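About Mahawong Kitchenware Library

We lend kitchen gear. Been going since November, out of two rooms behind the old Bullik bakery, and we're still working out the shelving. Gwenllian Hopkin started it after her third move in a year left her without a kettle. Mali Skyrme does the bookings and the electrical checks.

Toasters go out the most, students mainly. Please empty the crumbs before it comes back. Cord wrapped, not knotted.
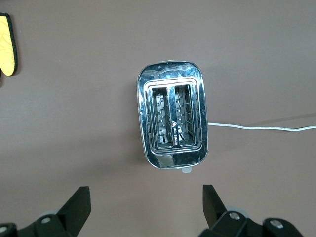 Two slots, shiny top, a few small scuffs.

Loans are 3 weeks, renew by phone or at the desk. No fee for members. Late is fine if you tell us - late and silent is not. We've got 671 items on the list as of 13/07/2023 and 2 shelves still to enter, so if you cant see it online, ask.

Not everything plugs in. Mitts, boards, trays, rolling pins, cake tins in the odd sizes that no one wants to buy for one birthday. Mitts get washed here between loans so don't worry about doing them. Boards need a wipe and a dry standing up, never the dishwasher.
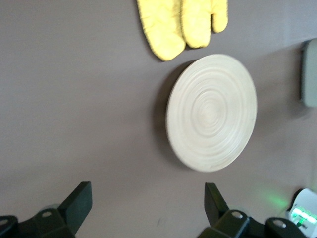
Yellow oven mitts and a round wooden piece with rings.

Donations - yes to most things, no to deep fryers, no to anything with a chipped non-stick coating. Drop off during desk hours only please, not on the step. Spare parts come through Terkach, who have been very patient wiht us.

Desk: Tuesday mornings and Saturday till 1 pm. Parking round the side.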